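Galtard Community Help
Topics > Shared Facilities > Furniture Surfaces

Choosing a finish for tables in a shared reading room
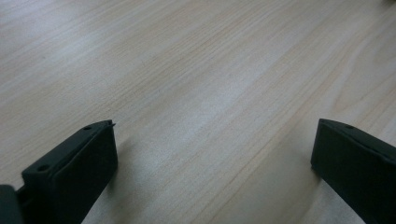 Details of the request

Posted by Magdalini Chatzigeorgiou, 24 February 2026

Our association is responsible for the reading room at Bastos Hall. The room has 30 light-colored wooden tables, and the board has asked for a written recommendation on refinishing before the room reopens in April. The present finish is believed to be a water-based varnish, but the purchase records are incomplete. The room is used mainly for reading and letter writing, with drinks permitted at all hours. Members have asked that the pale color be kept. I would be grateful for guidance on whether an oil or a varnish is the more suitable product, and on how long the room should remain closed.

Buvus Facilities Desk

For a room in which drinks are permitted, a clear water-based varnish is generally the safer selection. Oil gives a pleasant feel and is simple to repair in small areas, but it must be renewed regularly, and most oils turn pale wood yellow. Water-based products change the color far less.

Before any work begins, the existing finish should be identified. Apply a small amount of denatured alcohol to the underside of one table. Shellac will soften within a few minutes. Most modern varnishes will not. If the finish is sound, complete stripping is unnecessary. Clean the surface, sand lightly in the direction of the grain with 220 grit paper, remove all dust, and apply two or three thin coats. Observe the drying interval printed on the can between coats.

A surface that is dry to the touch has not fully cured. We advise keeping books, cups and table lamps off the tops for the full curing period stated by the manufacturer. Please include this period in the closure notice.

Turard resident 221

We used oil at our building and it was fine. Rings wipe off if you are quick. It did go a bit yellow.

Hallkeeper_Turard

I concur with the Facilities Desk and wish to add two points. First, any rags used with oil-based products must be laid flat outdoors to dry or placed in water in a sealed metal container, as they can ignite without a flame. Second, one table should be completed and approved by the board before the remainder are started. Our own board rejected the first sheen as too glossy, and we changed to satin at the cost of one table only.

Viewed 3,844 times. 5 members are following this topic.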